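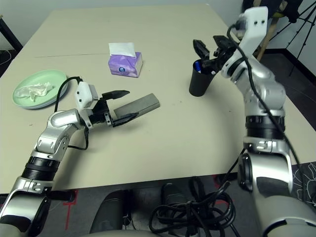

Does a coffee shop's "closing soon" sign mean the coffee shop is closing soon?

At the Brika on my street it has meant three and a half years of half-price muffins.

May
posted by plainbagel

Home Threads Replies Saved Log in

Been thinking about sale language again after a walk down the main drag in Hemcombe. Every other window is having a final something. Final week. Final days. Final reductions. I've lived here long enough to know which of those finals are on their third poster.

Take Sezer, the rug place. "70% off everything." Off what? I went in and asked what the blue runner cost before the sale. The guy told me the sale price. I asked again. He told me the sale price again, slower.

Then there's Momo, which sells candles and says "since 1804" on the bag. The store opened when I was in high school. I asked at the register and was told the date refers to "the tradition." Whose? Of what? Lighting things?

I bought a candle, before anyone asks. It smells like a dentist's office with a fig tree in it.

My favorite is the loyalty card. Brika wants 17 stamps for a free small drip coffee. The card expires in a year. The stamp is on Thursday visits only, which you learn from type so small I took it for a border.

So one drink for 17 Thursdays of showing up. I did it once, out of spite. The free coffee was lukewarm and they asked if I wanted to leave a tip.

Someone replied that stores have to make money and I should relax. Sure. Make money. Put a price on the rug and sell me the rug. I don't see why I have to be told it's an emergency.

Also "up to" is carrying a lot of weight out there. "Up to 53% off" at the shoe outlet was a single pair of kids' rain boots. The rest of the wall was five bucks down, and I'm not sure about the five bucks – I'd looked in March and the tags had been lower.

I do still read every sign. I'm part of the problem, I know. I stood in front of "everything must go" for a full minute on the way home.

Went past again tonight. Sezer has a new banner up over the old one. "Extended."

Recent threads
Who is the warranty for
Free shipping and the thing you add to get it
Every cereal box is smaller, a thread
My gym's "founding member" rate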